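Informe de avance para la Fundación Drummond
Proyecto Clanano: jornada de puertas abiertas de septiembre
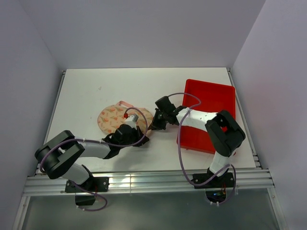

Puesto de demostración de Clanano: los dos brazos con una pieza de tela estampada, junto a la bandeja roja.

La jornada se celebró en el taller de Clolier, en Zarnumstead, y recibió a 400 visitantes. El convenio preveía un acto «abierto y divulgativo». Abierto fue; lo divulgativo dependió bastante de la paciencia de cada grupo.

Se organizaron 14 pases, atendidos por Güven Çınar, responsable técnico. La tela sigue siendo el material más ingrato del proyecto: no conserva la forma, no avisa y se arruga justo cuando hay público. Los asistentes asumieron el ritmo de los brazos con deportividad, aunque una señora observó que ella dobla la colada entera en ese tiempo, y además habla por teléfono. Hemos anotado el dato como referencia externa.

Ocho pases se completaron según lo previsto. En los demás hubo que recolocar la pieza a mano, operación que arrancó los mayores aplausos de la mañana.

El gasto ascendió a 1.425 euros, con cargo a la partida de difusión. El café se agotó antes de las once – no constaba como riesgo en la memoria inicial y ya consta.

Para el próximo periodo quedan pendientes la revisión del agarre en telas con tiras y un guion más corto para las visitas escolares. Güven pide también una segunda persona en el puesto, porque explicar y vigilar a la vez le salió regular. Adjuntaremos los justificantes con la liquidación trimestral.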